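Doors, Signs and Storerooms
A gallery from the Ircombe Building

The Ircombe Building has served as the supply and storage center of the Nyanda campus for many years. Visitors to the campus see the lecture rooms and the main hall, but few have reason to visit the rooms where furniture, paper, spare fittings and cleaning materials are kept. This gallery presents the storerooms and their doors, with short notes on how each area is managed. The notes were prepared by Kiprono Mfinanga of the Facilities Office and were last revised on February 21, 2020.

The building contains 12 storerooms on two floors. Each has its own key, and keys are issued at the Clidden Street desk against a signature. Staff who need regular access may apply for a standing permit, renewed every June.

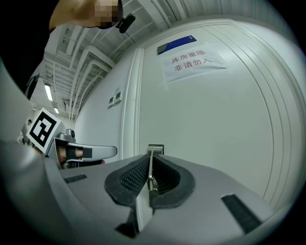 Storeroom doors are kept plain, and notices are limited to what a person needs to know before entering. The Facilities Office prefers a short printed notice at reading height to a long list of rules, which tends to go unread. The white paper sign on the large white door is a good instance of the practice: two lines of red Chinese characters, 库房重地 非请勿入, which tell the reader that the area is a warehouse and that no one should enter unless invited. Red lettering on white is easy to pick out in a bright room. Paper signs are replaced when they fade or tear, and old tape is removed before a new sign goes up.

Access. Departments wishing to collect stock should write to the Facilities Office at least two working days in advance. A member of staff will meet them at the door. Unaccompanied visits are not permitted - this applies to contractors as well as to students.

Shelving. Roughly 56 shelving units were transferred from the former Nirport depot when it closed. Heavy goods are stored on the lowest shelves, and the space directly inside each door is kept clear at all times.

Labels and notices. Requests for a new door sign should give the room number, the wording and the language or languages required. Signs in more than one language are available on request. Handwritten notices may be used for a short period - normally until the printed version is ready - and should carry the name of the department responsible.

Corrections to the notes in this gallery may be sent to the Facilities Office, Ircombe Building, ground floor.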